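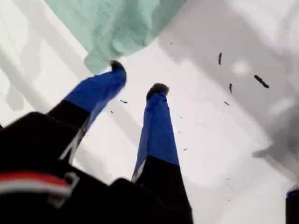
Removing Wax From Cotton Cloth

Let the wax harden, then lift off the thick pieces with a dull knife. Lay the fabric between two sheets of plain brown paper. Set the iron to medium, no steam, and press for 9 seconds at a time. Move to clean paper after each press.

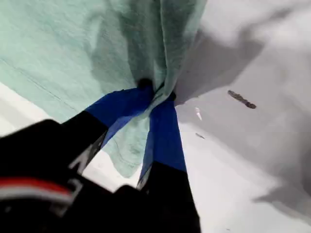 Page last changed: May, by Alvar Halvorsen

Colored wax usually leaves a dye mark. Dab it with rubbing alcohol, wait 60 seconds, and blot. Wash at the highest temperature on the care label. Do not machine dry until the mark is gone; heat sets what remains.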